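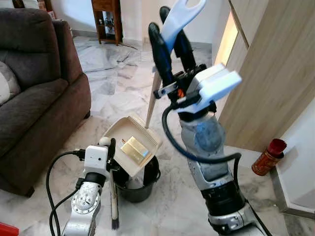
Fig. 4 – La pelle inclinée au-dessus du seau noir, avec un petit déchet jaune doré dans le creux.

4. Vider la pelle et ranger le coin balayage

Vous avez balayé, le sol respire, il ne reste plus que le contenu de la pelle ! C'est l'étape que l'on bâcle le plus volontiers, et pourtant elle se fait en quelques gestes très agréables une fois la main prise. La méthode vaut pour tout le coin balayage Cantero (pelle, balayette, seau rond), et elle fonctionne très bien aussi avec une pelle que vous aviez déjà à la maison.

Avant de commencer
Posez le seau bien à plat, à 40 cm au moins du mur, pour pouvoir tourner autour sans vous cogner les coudes. Si vous utilisez des sacs Misau, rabattez-en le bord sur l'extérieur du seau.

4.1 Vider la pelle

1. Ramenez les déchets vers le fond de la pelle, par petits coups de balayette.
2. Soulevez la pelle à l'horizontale et amenez-la au-dessus du seau. Prenez votre temps, surtout avec des poussières fines.
3. Abaissez-la tout près du rebord : plus la chute est courte, moins la poussière remonte.
4. Inclinez franchement. Les emballages lisses et les petits objets plats glissent d'un coup, les miettes demandent un peu plus d'angle.
5. Tapotez deux ou trois fois le dos de la pelle du bout des doigts. Les rainures retiennent toujours quelque chose !
6. Passez la balayette dans le sens des rainures, du fond vers le bord, puis secouez-la à l'intérieur du seau.

Remarque : regardez ce que vous jetez. Une vis, une pièce de puzzle ou un bouton se repère très bien sur une pelle claire, beaucoup moins au fond d'un seau noir.

ATTENTION
Ne videz jamais de cendres chaudes ni de braises dans le seau : le plastique ne supporte pas plus de 60 °C. Pour du verre brisé, enveloppez les morceaux dans du papier journal avant de les jeter, et portez des gants.

4.2 Nettoyer

1. Lavez la pelle à l'eau tiède avec une goutte de savon, en insistant sur les rainures.
2. Démêlez les poils de la balayette avec un vieux peigne (c'est étonnamment satisfaisant).
3. Laissez sécher la balayette suspendue, poils vers le bas.
4. Rincez le seau et retournez-le sur un torchon.

4.3 Ranger

Le crochet double Butness, réf. 289, reçoit la pelle et la balayette côte à côte. Fixez-le assez haut pour que les poils ne touchent pas le sol. Le seau se glisse juste dessous, ou sur l'étagère basse Cunolov si vous en avez une.

Remarque : vérifiez le serrage du crochet une fois par an. Le mois de novembre s'y prête bien, avant les grands ménages de fin d'année.

Pour le remplacement de la balayette, voir section 5.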